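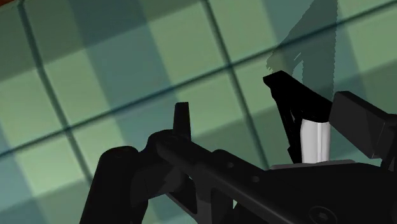

Ticket: Simulated pick trials before the gripper order
Site: Hernthorpe
Opened in: August
Category: Equipment planning / simulation
Priority: Normal
Status: Resolved, one item carried over

Original report

We're choosing between two grippers for the second packing bench and I want the sim to do as much of the arguing as it can before we spend anything. The budget line is 1,160 per gripper, and we'd need four if the plan goes through. The Brornico is the one with the pointed fingers, and the Zomer has wide flat jaws.

The trouble is that the Brornico model drops the white cylinder in a good share of runs. It closes on it nicely, starts the lift, and then the part creeps down and out. The Zomer model hardly ever drops it. If I took that at face value I'd order the Zomer tomorrow, but our hire unit of the Brornico held the real parts all afternoon without a fuss, so something in the model smells wrong.

I've run 364 trials on each so far. Happy to run more, it's brilliant having this going overnight.

What I tried first
- Raised the closing force. Fewer drops, but the fingers start to jitter.
- Slowed the lift. No change worth writing down.
- Swapped the floor from plain to checkered so I could judge the tilt better. Makes no difference to the physics, of course, but it's much easier to see what the arm is doing and I'm keeping it.

Reply 1 - support

Thanks for the clear write-up. Could you send the friction values for the finger, the pad and the part, and say whether the collision shapes are the full meshes or simplified ones? Also the time step, please.

Reply 2 - requester

Friction is the default on everything. Collision shapes came in with the Dwivedi model pack and I've not touched them. Time step is 4 milliseconds.

I switched on the collision view after reading your message and look at this - the finger has been wrapped in one single solid block! All the little gaps between the segments are filled in. The contact on the finger side is a single point sitting well above the middle of the part, so of course it rolls out. I was so busy watching the outside of the thing that I never thought to check.

Reply 3 - support

Good find, and very likely your main fault. Suggested order of work:

1. Split the finger's collision shape into one piece per segment.
2. Do the same check on the pad. It should be a plain box with its slanted face kept.
3. Drop the time step to 1 millisecond for the closing and lifting stages.
4. Set friction for the pad and finger separately. Measure it if you can. A tilted board and a spare part will get you close enough.
5. Rerun with the original closing force, so the two grippers are compared on equal terms.

Please change one thing at a time and note the drops after each.

Reply 4 - requester

Done, in that order, with the same 364 trials after each change so I could line them up.

Step 1 got rid of most of the drops in one go. Step 2 was fine already. Step 3 cured the jitter but the overnight batch now finishes mid-morning, so it's worth knowing if you're sharing the machine. Step 4 was the fun one. We did the tilted board with a protractor and a bit of patience, and the pad came out grippier than the default and the finger a little less so. Step 5 leaves us with 15 drops for the Brornico, nearly all of them when the part starts well off centre. That matches what we saw on the hire unit when we were careless about placing things.

I've rerun the Zomer with measured values as well. It's still a touch better on drops, but it can't get between parts in a full tray, and the Brornico can. For our bench that matters more.

What this does to the plan
- Order two Brornico grippers now instead of all four. That's 2,320 from this year's line.
- Hold the other two until the bench has run a full month.
- Put a bit of what's left towards a simple centring guide for the tray, which should deal with the off-centre starts.
- Ask for spare pads in the same quote. They'll wear first and the delivery charge is silly for small orders.

Reply 5 - support

That all seems sensible. We've noted the finger shape fault against the model pack so that other sites check theirs before running trials. Would you attach your friction values to this ticket?

Reply 6 - requester

Attached, along with the corrected finger file. Anyone pricing up the same gripper is very welcome to both!

Carried over: cable length for the second bench. The quote assumes the controller sits underneath, and we'd like it on the wall. Will open a separate ticket once we've measured the run.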